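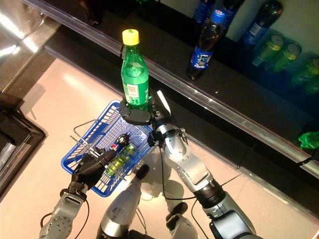

Faire les courses, est-ce un projet d'étudiants ?

Le club de robotique de notre école a remis son prix de fin d'année en mai, et le prix est allé à l'équipe Pollden, pour une épreuve de courses en rayon. Un panier bleu, des bouteilles, des canettes, une étagère noire. Le jury a beaucoup applaudi. J'étais dans la salle, j'ai applaudi aussi, et depuis je me demande quoi au juste.

Je ne conteste pas la difficulté. Tenir une bouteille d'une main et l'anse d'un panier de l'autre, pour une machine à deux bras, c'est un vrai problème de coordination, et je sais ce que ces étudiants y ont laissé de soirées. Ramiro Zabala, qui encadrait l'équipe, parle de 1000 essais consignés. Très bien. J'ai demandé à lire le cahier : 60 pages, soignées, et pas une ligne sur ce qui se passe quand on remplace l'étagère par une autre.
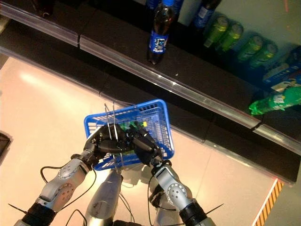
Laurinda Lobo
Enseignante en automatique, ancienne membre du jury

Or c'est la seule question qui m'intéresse. Un rayon de club reste un rayon de club. On y pose du cola et des canettes vertes, on connaît la hauteur de la tablette, et quand une bouteille se couche, quelqu'un peut toujours venir la relever. Dans une supérette, le client de derrière soupire, l'enfant tire sur le panier, le carton de lait fuit. Je n'ai rien vu dans le règlement qui s'en approche, même de loin.

Begoñe Requena, présidente du club, m'a répondu qu'il fallait bien commencer quelque part. C'est vrai, et c'est ce qu'on me disait déjà quand l'équipe Flasico empilait des cubes. On commence beaucoup, dans ce club. On change d'épreuve chaque année, on repart de zéro, et les huit étudiants qui avaient enfin compris leur poignet partent en stage avec leur savoir dans la poche.

Il y a aussi la question de ce qu'on apprend. Mes étudiants savent régler une prise, c'est un acquis. Je les trouve moins à l'aise quand il faut dire pourquoi elle échoue. Le barème donne des points pour l'article déposé dans le panier et aucun pour une panne bien expliquée - on récolte ce qu'on note.

Je propose donc qu'on garde la même épreuve l'an prochain, avec le même panier, et qu'une autre équipe garnisse l'étagère le matin même, sans prévenir. Que la moitié de la note aille au compte rendu des ratés. Le spectacle y perdra sûrement, et les parents invités trouveront le temps long. Requena a promis d'en parler à la rentrée. J'attends de lire le règlement.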